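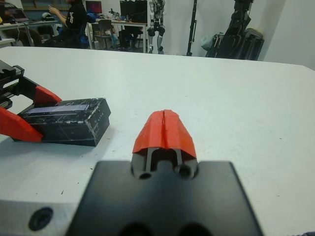 White tabletop, laboratory use

Stonomari Bench and Table Cleaner, Concentrate, 600 ml

Item group: Surface care
Supplied by: Tarigan
Form: Clear liquid, no dye, no added scent
Pack: 600 ml bottle with 28 mm screw neck
Dilution: 19 ml per 5 liters of water
Maximum storage temperature: 37 °C

Description

Stonomari is a mild, neutral cleaner for daily wiping of light-colored work surfaces in labs, classrooms and workshops. It lifts hand grease, pencil, dried tea and coffee, light marker haze and the gray film left behind by tape and paper labels. It contains no bleach and no abrasive. At the stated dilution it does not need to be rinsed off, except on surfaces used for food.

It is a cleaner only. It is not a disinfectant and must not be used in place of one. Where a surface has to be disinfected, clean with Stonomari first, wipe once with plain water, let dry, then follow the directions on the disinfectant.

Suitable surfaces

Laminate, sealed wood, powder-coated steel, stainless steel, glass and most hard plastics. Do not use on waxed or oiled wood, raw aluminum or unsealed stone. On painted surfaces, test a small area on the underside and leave it overnight.

Directions

Fill the bucket with cold or lukewarm water before adding the concentrate – adding it first produces foam. Wet a flat cloth, wring it out well and wipe in straight, overlapping passes. Turn the cloth when it shows dirt. Leave stubborn marks wet for two minutes and wipe again. Do not spray near open sockets, keyboards or power supplies.

Streaks on white surfaces are nearly always caused by too much product. If they appear, wipe the whole top with plain water and check the dose at the next mixing. Mixed solution should be used the same day.

Accessories, sold separately

Wiretti dosing pump, fits the 28 mm neck. Set the stroke before first use; the setting ring locks with a quarter turn.
Flillomine flat cloth, white, washable. Do not use fabric softener, as it reduces pickup.

Storage and handling

Keep the bottle upright, closed and out of direct sun. Do not allow to freeze. A product that has frozen may turn cloudy and should not be used. Wear gloves when handling the concentrate. In case of eye contact, rinse with plenty of water and see the safety data sheet.

Change notice

From November the bottle ships with a plain cap in place of the flip cap. Contents and dilution are unchanged. Flip caps remain available as a spare part.

Technical questions and safety data sheets: Dinesh Suvarna, product support, Tarigan.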